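Wiltow Bouquet Set, README

Student robotics club, flower-handling project. Last edited 4/23/19 by Godfrey Okoth, who was told it would take ten minutes.

What this is

Recordings of people handling artificial flowers and a few other things at one table, made by the Wiltow club for our end-of-year project. The plan is for an arm to pick up a bouquet by its stem and hand it to a judge without hitting the judge. So far the arm has met neither a bouquet nor a judge. It has this data to look forward to.

There are 1,523 clips. They were made over 27 sessions by members holding the gripper by hand. Everything was shot through the wide lens, so straight edges come out bent and the table looks like a pancake. Please don't file an issue about the pancake.

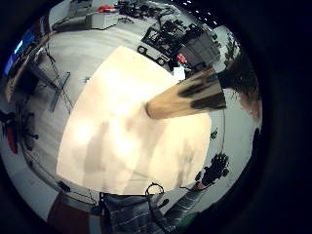 Folder layout

raw/ — clips straight off the gripper, untouched
trimmed/ — same clips with the waiting around cut off both ends
labels/ — one text file per clip, same name as the clip
hirkau/ — our trimming and labeling scripts, named after a village none of us has been to
notes/ — session notes, mostly legible

Use trimmed/ unless you have a reason not to. The scripts in hirkau/ expect to be run from the top folder and will complain in a very unhelpful way if they aren't. Mwangi Ndung'u wrote the error message and stands by it.

Labels

Each label file has the object, the grasp and the result, separated by commas. Objects are bouquet, single flower, board, tube and other. We argued for a whole meeting over whether a bouquet lying on its side needs its own label. It doesn't. We added it anyway, as bouquet_side, and then forgot to use it for the first few sessions, so filter on it at your own risk.

Result is ok, drop or unclear. A clip is unclear when two people labeled it and couldn't agree, and neither would back down.

How we record

The person recording can sit or stand. Sitting is easier on the arm and worse for the cables, which find the chair every time. Keep the marker on the wall uncovered, and leave enough slack that reaching over the table doesn't pull anything out.

Clutter at the far edge of the table stays in. We tried tidying up for the early sessions and the model trained on those clips went to pieces at the sight of a spare cable.
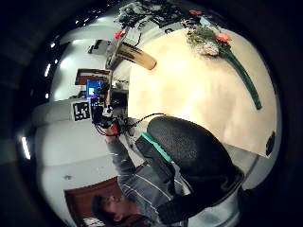

Can I use real flowers if I add clips of my own?

Please use artificial ones. Real stems bend more as the week goes on, and then the same label means a different object on Friday. They also drop bits into the gripper.

Known problems

The grip force readings are in whatever units the Babaei board felt like that day. Treat them as "more" and "less."

Clips where a hand or sleeve blocks part of the view are still in the set. There is no flag for them yet. Mwangi has a branch that adds one, and has had it since September.

Some of the bright clips lose the edge of the table completely, pale tabletop under strong light being what it is. If your code depends on finding that edge, good luck to it.

Flowers pointing away from the person recording are easier to label than flowers pointing toward them. We have far more of the easy kind — draw your own conclusions about the club.
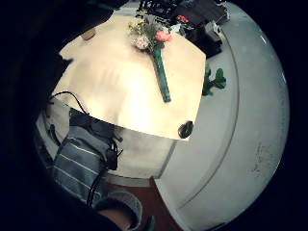
Splits

Split by session, never by clip. Clips from one session look so much alike that a random split will give you a wonderful score and a useless arm. We had a wonderful score for two weeks. The two sessions held out for testing are listed in notes/holdout.txt, and they should stay held out even if you are only having a quick look.

Use and credit

Free for class work and for other clubs. If you take it to the Skandness meet, mention Wiltow somewhere on your poster, in letters a person can read. Questions and fixes go to Godfrey. Complaints about error messages go to Mwangi.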